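Inspection of the sewing and repair workshop, Stilton building, ground floor and mezzanine
Date of inspection: 2024-12-22
Form used: internal checklist, version of March

Marks: **OK** = no remark. **C** = acceptable, but please read the comment. **R** = must be repaired or changed. **N** = not checked this time.

I have made the checklist in the same order as one walks, from the street door to the back yard. Machines were switched off for sections 1 and 2, and running for section 3.

## 1. Entrance, exits and floors

- [x] 1.1 Street door opens fully from inside without key – **OK**
- [x] 1.2 Yard door opens fully from inside without key – **C**
- [ ] 1.3 Way between cutting area and yard door is free – **R**
- [x] 1.4 Floor without holes, loose boards or oil – **OK**
- [x] 1.5 Entrance mat lies flat – **C**
- [x] 1.6 Exit signs are lit – **OK**

**Comment 1.2.** The door opens, but one must push with the shoulder at the lower corner. It was the same in the last inspection, and then the reason was given as humid weather. I do not think it is only the weather. The lower hinge has play and should be tightened before somebody planes the wood.

**Comment 1.3.** Rolls of foam from Malabanan were standing on both sides of the passage. A person can go through, a person who carries something can not. The rolls were delivered the day before and I was told that they will be moved upstairs. Please agree on one place for new deliveries which is not the passage, even for one night.

**Comment 1.5.** One corner is beginning to curl. It can stay for now, but the mat should be turned so that the curled corner comes under the radiator side.

## 2. Electricity and fire

- [x] 2.1 Main switch can be reached and is labeled – **OK**
- [x] 2.2 Residual current device trips on test button – **OK**
- [ ] 2.3 No extension cord is plugged into another extension cord – **R**
- [x] 2.4 Cables of irons and steamers without damage – **C**
- [x] 2.5 Fire extinguishers in place, pressure in the green – **OK**
- [ ] 2.6 Fire blanket in place – **R**
- [x] 2.7 Smoke detectors give sound on test – **OK**
- [x] 2.8 Waste from cutting is emptied daily – **C**

**Comment 2.1.** The electrical report from Pranetti is in the gray folder, report number 1283. It is still valid. The copy is hard to read on the second page, so please ask them for a new print.

**Comment 2.3.** Under the mezzanine stairs two cords are connected to each other for the steam generator. The generator has 2980 W on its plate and it needs its own wall socket. I have pulled the plug and put a note on it. It must not be used again from this place until there is a fixed socket.

**Comment 2.4.** The cable of the older steam iron is brown where it goes into the handle. The insulation is whole, I bent it and looked with a lamp. Check again next month and throw the iron away if the brown part has become stiff.

**Comment 2.6.** The hook is there and the label is there, the blanket is not. A new one should be bought and not borrowed from the tea kitchen, which needs its own.

**Comment 2.8.** I was shown the cleaning list and it is signed. But the bin with foam dust has no lid. Foam dust burns very quickly and it also flies around when somebody opens the yard door. Any metal bin with lid is good enough.

## 3. Machines and working positions

- [x] 3.1 Finger guards on all sewing machines – **C**
- [x] 3.2 Belt covers closed – **OK**
- [x] 3.3 Emergency stop on the button press works – **OK**
- [ ] 3.4 Working height is suitable for the person – **R**
- [x] 3.5 Staple guns are disconnected from air when not in use – **OK**
- [x] 3.6 Light at close work – **C**
- [ ] 3.7 Rotary cutters are closed when put down – **R**

**Comment 3.1.** All guards are mounted. One of them, on the walking-foot machine nearest to the stairs, was turned to the side so that thick seams can pass. The guard can be set higher and still protect the fingers. There is a drawing of this in the manual and I have put a paper strip at that page.

**Comment 3.4.** This is the item for which I ask the most attention. The supports can be set in height, but the pins were all in the same holes as last year and on some of them the pin is hard to move. People of different size are working at the same height. When the work is too low, the back is bent and the head goes forward, and after some hours one feels it in the neck and between the shoulders.

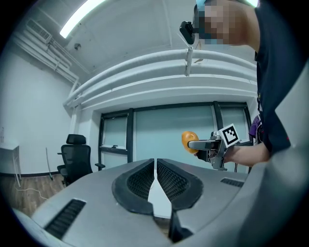

*Item 3.4: leaning in from above with the upper body.*

To bend forward for a moment is normal and is not a fault. The fault is when the position is kept. As a simple rule, the work should be a little under the elbow when the person stands straight with relaxed arms. For very fine work it may be higher, with the forearms supported. For stretching of webbing it should be lower, as one uses the weight of the body.

To do for 3.4:

1. Clean and grease the pins on all supports.
2. Write the hole numbers on the legs with paint – the old stickers have fallen off.
3. Each person finds the right hole number for their own height and notes it on the board.
4. Change of position at least every 20 minutes during hand sewing.

**Comment 3.6.** The ceiling lamps are good. The clamp lamps are weaker than they should be, and on one of them the clamp is slipping down slowly while one works. If a stronger bulb is bought, look first at the highest value allowed on the lamp holder.

**Comment 3.7.** I found an open rotary cutter lying under fabric in the cutting area. I closed it. I know that everybody here has heard this before, but it is the most common cut in this type of workshop and it happens to the person who tidies up, who did not use the cutter.

## 4. Storage and lifting

- [x] 4.1 Shelves are fixed to the wall – **OK**
- [x] 4.2 Load signs on the shelves – **C**
- [x] 4.3 Heavy things are stored between knee and shoulder – **C**
- [x] 4.4 Step ladder without damage, feet with rubber – **OK**
- [ ] 4.5 Mezzanine gate is closed when nobody is lifting – **R**

**Comment 4.2.** The shelves from Javska carry up to 20 kg for each level if the weight is spread. The sign on the left unit is missing. Please write a new one with large letters, also when everybody knows the number by heart.

**Comment 4.3.** Mostly good. The box with tacks and upholstery nails was on the top level and it is heavier than it looks. It was moved to the second level during the inspection.

**Comment 4.5.** The gate was open and tied with a piece of cord. I removed the cord. The spring of the gate is too hard, and I understand why people tie it, but the answer is a softer spring.

## 5. Glue, solvents and first aid

- [x] 5.1 Glue cans closed and in the metal cabinet – **OK**
- [x] 5.2 Safety sheets are available – **C**
- [x] 5.3 Extraction over the gluing place works – **OK**
- [x] 5.4 First aid box complete – **C**
- [ ] 5.5 Eye wash bottle, seal and expiry – **N**

**Comment 5.2.** The sheets are there for all products except the new spray adhesive. The supplier has to give it, please ask for it.

**Comment 5.4.** Complete, but there are only small plasters left. Finger bandages are used more than anything else here and should be ordered together with the fire blanket.

**Comment 5.5.** The bottle was behind the ironing press and I could not reach it while the press was hot. This is in itself a remark. Move the bottle to the wall beside the sink, and I will check the seal when I come for the socket.

## Repairs and deadlines

| Item | What | Until |
|---|---|---|
| 1.3 | Free passage, place for deliveries | at once |
| 2.3 | Wall socket for steam generator | before next use |
| 2.6 | Fire blanket | one week |
| 3.4 | Heights, pins, hole numbers | end of March |
| 3.7 | Cutters closed, remind all users | at once |
| 4.5 | Softer spring on the gate | end of March |

Items with **C** have no deadline, but they will be read aloud again at the next inspection. Please keep this list in the gray folder, behind the electrical report.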